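About Etura

Etura is a small language and bookkeeping school in Noncombe. We teach adults who work during the day and want to study in the evening. Most of our students come from shops, kitchens, offices and building companies in the town, and many of them did not sit in a classroom for a long time before they came to us.

The school was opened by Rania Geagea and Nabil Rizk in two rented rooms above a bakery on Bitar Street. Rania was teaching English privately in the homes of her students, and Nabil was keeping the books for small companies. Their students were often the same people. A man who opens a small business in a new country needs the words, and he also needs to understand the invoice. From this came the idea to give both subjects under one roof, and we still do it so.

Today we have the whole upper floor of the building. The evening lessons start at 6:30 and finish at 8:45, with a short break for tea. A group has no more than 12 students. We decided on this number in the first year and we did not change it, even when the waiting list became long.
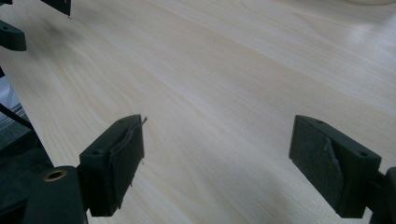
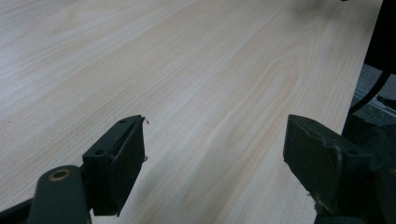
Light wood grain on the tabletop.

Our English courses go from complete beginner to the level where you can write a business letter without help. In bookkeeping we start with paper and pencil. Only in the second month do the students move to the computer, where we use the Rovix program. Some students find this slow at first. Jad Rawashdeh, our bookkeeping teacher, was himself a student of Nabil, and he insists on the paper.

Jihad Ghanem teaches the beginner groups in English and also prepares our own workbook. It is now in its third version. The texts in it are about things our students meet every week: a letter from the landlord, a call to the dentist, a delivery which came with the wrong goods. If you find a mistake in the workbook, please tell Jihad, he collects them for the next printing.

The office is in the hands of Gert Van Wyk. He answers the telephone from Tuesday to Friday in the afternoon, and he makes the placement talk with every new student. This talk takes half an hour and costs nothing. It is not a test and you do not need to prepare for it.

We also have a small library with around 2000 books, mostly easy readers, dictionaries and old accounting manuals that Nabil does not allow us to throw away. Students can take books home for one month. Former students can use the library too, and we are glad when they come.

New courses begin in September and in February. In July the school is closed, but the office reads its mail once a week. For payment in parts, or for a group course at your company, please speak with Gert.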